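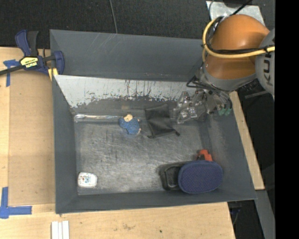

Notes on Rewriting the Grasp Planner

February 22, 2024

The past month of work on Flallico, our bin-picking software, has been devoted almost entirely to the grasp planner. The following is a record of the changes and of the questions that remain open.

The previous planner, inherited from the Ovov project, ranked every candidate grasp by a single score. It performed acceptably on boxes in the open. It performed poorly near walls, where the best-scoring grasp was often one the arm could not reach without the fingers touching the side of the bin. The motion planner would then reject it, and the cycle began again from a new depth image.

The new version checks the finger volume against the bin model before any score is computed. The bin has sloping sides, and the old model treated them as vertical. Correcting this required 2 days and removed more rejected grasps than any other change made since October.

Segmentation continues to present difficulties. Where one object partly covers another, the network tends to merge the two into a single mask, and the grasp point is then placed on the boundary between them. We now request 3 masks for each region and discard those whose depth edges disagree with the color edges. Black fabric against scratched gray metal remains troublesome, as do transparent strips of material, for which the depth sensor returns very little. I have no satisfactory answer to the latter.

The logging tool, Rätsep, has also been revised. It now stores the rejected candidates beside the chosen one, so that a failed pick may be replayed offline - a feature that should have been present from the beginning. Replays are kept for 9 days.

Version 4 of the planner will be merged into the Trodberg branch once the wrist rotation limits have been moved out of the code and into the configuration file. Joint limits will follow in a separate change.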